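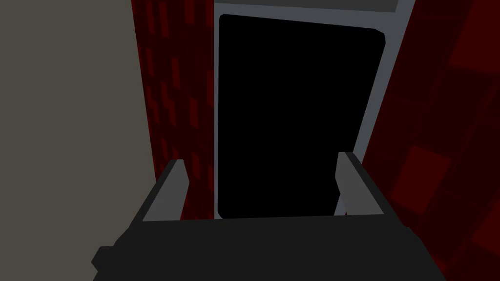
My grandmother's bread recipe has no amounts in it. I should say that up front, in case you came looking for one (a few of you wrote after the last post, and I'm so sorry, I did read every email, I just kept hoping I'd have something better to tell you). It's an index card with a butter stain on one corner and it says, in her slanty handwriting, "flour, water, salt, the starter, a little rye if you have it, until it feels right." Then on the back there's a phone number for a plumber.

So this past winter I decided I'd work it out for myself. I had her starter, or a great-grandchild of her starter, which my cousin had been keeping in the back of her refrigerator in an old pickle jar. She handed it over in December with the kind of face people make when they give away a dog. I named it Flekov, after the people who lived across the hall from Grandma for most of my childhood and who were always at the door just when a loaf came out. Mr. Flekov used to say he'd come to borrow a hammer. I never saw him leave with a hammer.

The first loaf was a brick. The second was a flatter brick. I'd been going by a library book that wanted 900 grams of flour and 600 of water, and I followed it to the letter, and both times I ended up with something my husband politely ate with soup. The trouble, I think, was that I was in a hurry. I'd feed Flekov at breakfast, see three bubbles, get excited and mix the dough before lunch. Grandma never baked like that. She'd mix at night after the dishes were done, put a plate over the bowl, and go to bed. I can still see that plate, white with a green rim and a chip you learned to turn away from your thumb.

Our kitchen is also cold. It's on the north side of the house and the window over the sink has never closed all the way, and in January you can stand there rinsing a cup and feel the air moving on your wrists. Grandma's kitchen was in a third-floor apartment with a radiator that banged all night and could not be turned down by any means known to the landlord. Her dough rose while she slept. Mine sat there with its arms folded. I tried the oven with the light on, which helped, and then I forgot it was in there and preheated the oven for a casserole, which did not. (The bowl survived. The dish towel had to go.)

Around loaf five I called Jade Garside, who some of you will remember from the jam posts. Jade has baked for longer than I've been able to drive, and she asked me all sorts of things I hadn't thought to pay attention to. What did the starter smell like before I fed it? Did the dough pull away from the bowl or smear? How long was I leaving it, and was that by the clock or by looking? I said by the clock, and there was a silence on the line, and then she said, "Well, come over on a morning you don't have anything else to do."

I went over at 8 with Flekov on the passenger seat, belted in. We mixed a batch together and then we mostly sat. Every half hour or so she'd get up, wet her hands, pull the dough up from one side and fold it over, and go round the bowl, and then sit back down and pick up the story exactly where she'd left it. By the third fold it had changed completely! It had gone from something like wet oatmeal to something smooth that shook a little when you nudged the bowl. She made me put my hand flat on it and leave it there. "That's what your grandmother meant," she said, and I'm afraid I had to go look out at the bird feeder for a minute.

I've made it nearly every week since. I still write things down because I'm a person who writes things down, and the notebook by the flour bin is a mess of times and weather and remarks like "too sour, Mike liked it" and "DO NOT answer the phone during shaping." I've settled on a bit less water than the book wanted, a good handful of rye from the Romano market on the corner, and an overnight rise on top of the water heater, with a plate over the bowl. A plain blue plate, but it does the job.

The crust is still not hers. Hers crackled when she set it on the rack, and we'd all be told to hush and listen. Mine gives a tick or two if I put my ear right down to it. Jade thinks my oven runs cool and says to get a thermometer before I blame anything else, so that's on the list for this weekend, along with finally doing something about that window.

My cousin came to visit last month, and I sent her home with half a loaf and a jar of Flekov, since hers had gone gray and sad while she was traveling. She called that night to say the bread was good, a little tight in the middle, and had I thought about adding caraway. Grandma couldn't stand caraway. I told her so, and we argued very happily for an hour.

I'm going to try a small one with caraway anyway. If anyone has a favorite brand of oven thermometer, leave me a comment, and please tell me where you hang it, because mine has only the one rack.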